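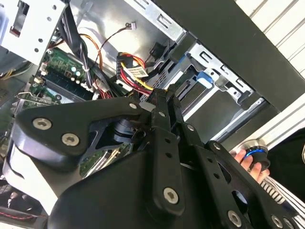 **Progress report, cable handling software, Sovesgate site**
To: Solène Leclerc, Clevik programme office
September 6, 2022

Dear Solène,

Please find our report on the second work package, which concerns perception and planning for opening up old desktop computers.

**Perception.** The model that finds cables and connectors is now trained on 3,000 labelled views from the wrist camera. On the test set it finds 95 % of the power plugs. Thin wires in front of bare sheet metal are still difficult, and we lose them when the lamp makes reflections on the drive cage.

**Planning.** The planner now treats each cable as a soft obstacle and the motherboard as a hard one. It gives an approach path in up to 2 seconds. This was our target for January, so we are in advance on this point.

**Control.** The force limit at the fingertips works in simulation and on the bench. We have made 50 approach trials with it. In the narrow cases the long fingers come near to the memory slots, and the controller stops too early. Marty is rewriting this part so that the limit depends on the direction of contact.

**Delays.** The log viewer is not ready. The files from Grungate use an older time format and we must convert them first.

**Request.** We would like to move the remaining travel money to computing hours. Could you please confirm if this is possible?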